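Search for: Enter keyword Search

Home Our Kitchen Book a Table Classes Shop FAQ Contact

Frequently Asked Questions

We collected on this page the questions which people send to us most often about the shared kitchen in Rorkport. If your question is not answered, please write to us and we will reply when the kitchen is closed for the day. The page was last checked on 8th April.

BOOKING AND PAYMENT

What is Vasora?

Vasora is a shared kitchen. You rent a worktable for a half day or for a full day, and you cook there what you want to cook. Many of our members sell their food at the market in Peltbridge, and others come only to prepare food for a family party. We do not cook for you and we do not deliver.

Do I need to be a member?

For your first 3 visits you do not need it. After this we ask you to take the membership, which is paid once a year and includes a shelf in the dry storage. The membership is personal. You can bring one helper, but the helper must also read the kitchen rules and sign the paper at the door.

How early must I book?

You can book up to 21 days before your visit. In October, when everybody prepares for the harvest fair, the tables go very fast, and we advise you to book on the first day that the calendar opens.

Can I cancel?

Yes. If you cancel at least two days before, you get all the money back. If you cancel later, we keep the half of the price. When you are sick, please do not come, even if you lose the booking. Send us a message and we will find another day for you at no extra cost.

Is there a deposit?

We take a deposit of $200 for a full-day booking. It goes back to your card after the table and the equipment are checked. It is very seldom that we must keep something from it. Burned pots are the usual case.

EQUIPMENT

What is on the worktable when I arrive?

The table is clean and has a cutting board, two bowls and a box of small tools. Knives are not included. Please bring your own, wrapped or in a case. Bigger equipment is borrowed from the counter at the entrance, and you write your table number in the book.

Which small machines can I borrow?

We have hand mixers, a rice cooker, two food processors, a waffle iron and electric steamers. They are free for members. Guests pay a small fee for each machine, and the current price list hangs at the counter. The steamers are asked for very much on market mornings, so it is better to mention it already in your booking.

How do I use the electric steamer?

Fill the pot with cold water, but leave space so that the water does not touch the food when it boils. Set the basket on top, put the food in one layer and close with the lid. Turn the lid away from your face when you open it. For dumplings, put a piece of baking paper or a cabbage leaf under them, or they will stick to the metal.

After the cooking, switch it off, pull the plug and wait until everything is cold before you pour out the water. The basket and the lid can be washed in the sink. The base must never go under water, only wipe it with a damp cloth.
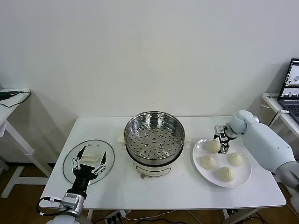 Can I bring my own machine?

Yes, if the cable is in good condition. One table has two sockets, and two strong heaters on the same table will turn off the power for your neighbors also. Ask us first if your machine is old or very big.

Do you have gas burners?

There are gas burners on the long wall only. Those tables are marked with "G" in the calendar and they cost the same as the others.

FOOD AND STORAGE

Can I leave food in the refrigerator overnight?

Members can leave food for one night, in a closed box with a name and a date on it. Boxes with no name are thrown away at 9 in the morning. We are sorry when this happens, but the space is small.

Is the kitchen free from nuts?

No. It is used by many people and we cannot promise this. If you sell food, please write on your label that it was made in a shared kitchen.

Where does the trash go?

Food waste goes in the green bins behind the building, and glass goes in the container across the yard. Used oil must be poured in the metal can beside the back door. Please never pour it in the sink, we had the plumber here already two times this winter.

GETTING HERE

Where can I park?

You can unload at the gate on Long Street, but not park there. The parking place behind the library is free in the evening.

Can I come with children?

Children are welcome in the front room, where there are books and a table for drawing. In the kitchen itself the lowest age is 14, also when a parent is present. For the family classes we have other rules, which you will find on the page Classes.

Contact: Vasora Shared Kitchen, Long Street, Rorkport | Copyright Vasora. All rights reserved. | Back to top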